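Flisby Work Table: Set-up and Care Guide
Section 8. Setting out the table and bowls

8.1 General

This section applies to the Flisby table with wooden top and black frame, and to the red and blue bowls of the Goltura range. It should be read together with Section 2 (Assembly of the frame). The frame must be fully tightened before any item is placed on the top.

8.2 Preparing the top

1. Wipe the wooden surface along the grain with a soft, slightly damp cloth. Dry it at once with a second cloth.
2. Check that the top lies flat within the frame on all sides. Seams between boards are normal and do not require filling.
3. Check the screws at each bracket. Tighten by hand only.

Caution: Do not place more than 80 kg on the top. Do not sit or stand on the frame.

8.3 Placing the bowls

4. Lift each bowl with both hands and lower it on to the wood. Do not slide it, as grit beneath the foot will mark the surface.
5. Set the bowls well apart. Where they are to be filled at the table, leave a clear space between them.
6. Confirm that the foot of the red bowl rests level on the wood. A bowl that rocks should be taken off the table and the foot wiped clean -- the cause is usually a crumb or a splinter.

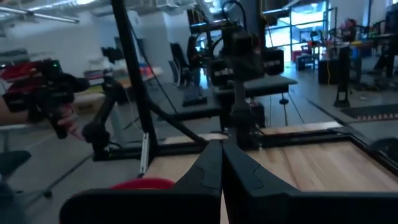
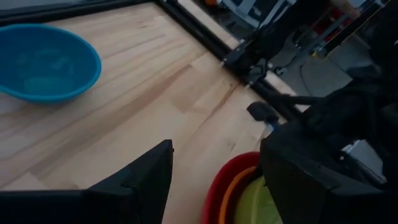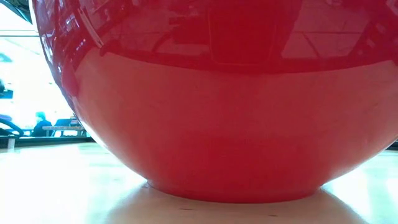
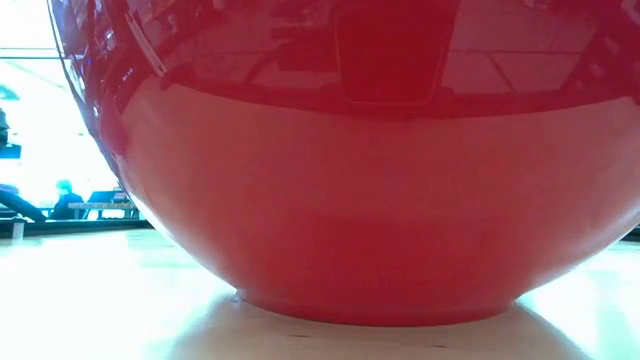
Figure 8-1. Flisby table top and Goltura bowls. The first two views show the wooden top and black frame; the last two show the red bowl at table height.

8.4 Care of the red bowl

7. Wash by hand in warm water with a mild soap. Rinse and dry with a lint-free cloth.
8. Inspect the gloss finish by daylight. Fine scratches are most easily found by following a reflection across the curve of the bowl.

Note: Scouring powders and wire pads will dull the finish permanently. Damage of this kind is not covered by the Nzioka guarantee.

8.5 Storage

Bowls may be stacked when dry, with a sheet of soft paper between them. The top should be kept at least 600 mm from any radiator or stove. If the table is to be left unused over the winter, it should be oiled before the end of December and covered with a cotton sheet -- plastic sheeting is not suitable.

Replacement brackets and screws are listed in the Fesen parts schedule.

Section 8 last revised 2024-07-13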